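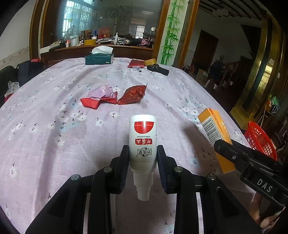 Gristine Music Studio help desk
Subject: Lesson video keeps going silent when my student plays softly
Opened by: Myrtle Van Dusen, viola and beginning cello
Status: Solved

Myrtle, 9:15 a.m.
Good morning, and thank you in advance for your patience with me! I teach four adults online through the Gristine lesson room, and three of them sound lovely. The fourth, Ignacio Kapoor, disappears. I can hear him talk just fine, and I can hear him when he digs in, but the minute he plays a long quiet bow on the C string the sound fades to nothing and comes back with a kind of gulp. We have a little Thibodeaux duet to get ready for February and it is nearly all long quiet bows, so you can see my trouble. He has restarted his laptop and so have I. His internet test came back at 39 for upload, if that helps.

Tavion Wojcik, support, 9:50 a.m.
Hi Myrtle, thanks for such a clear write-up, and hello to Ignacio. An upload of 39 is plenty, so I'd leave the internet alone for now. Could you ask him two things? First, which microphone is picked under Room Settings, Sound. Second, whether "Voice cleanup" is on or off. That setting listens for speech and treats a steady low note a lot like a refrigerator hum.

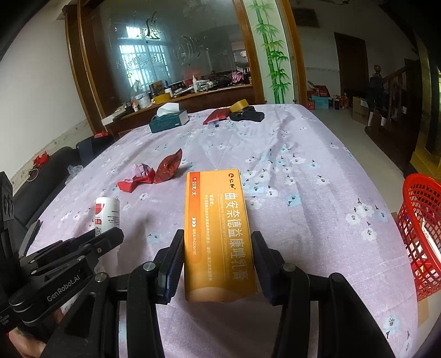

Myrtle, 11:20 a.m.
Well, I called him on the telephone and we went through it together. The microphone is the Fidutdale one his daughter gave him, and Voice cleanup was on. He turned it off and the C string came right up, what a beautiful sound! But now it cuts out after 2 minutes or so, all at once, and he has to leave the room and come back in. Did we break something?

Tavion, 11:45 a.m.
You didn't break a thing. I passed this to Gus Haddad on our audio side and he thinks the laptop is switching microphones mid-lesson. Please have Ignacio close Notanard if he uses it for his sheet music, then open it again and turn off "Listen for page turns." The two programs fight over the mic. While he's there, he can set the sound buffer to 400.

Myrtle, 4:30 p.m.
He does use Notanard, and the page turn box was checked! We played the whole duet through, then scales, then he told me about his tomatoes, and it never dropped once. Amedeo Morelli, who has the hour after his, uses the same program, so I'll have him check his too. Thank you both so much. May I keep the ticket number in case it comes back?

Tavion, 4:40 p.m.
Please do. Marking this solved, and a reply here within the month will reopen it.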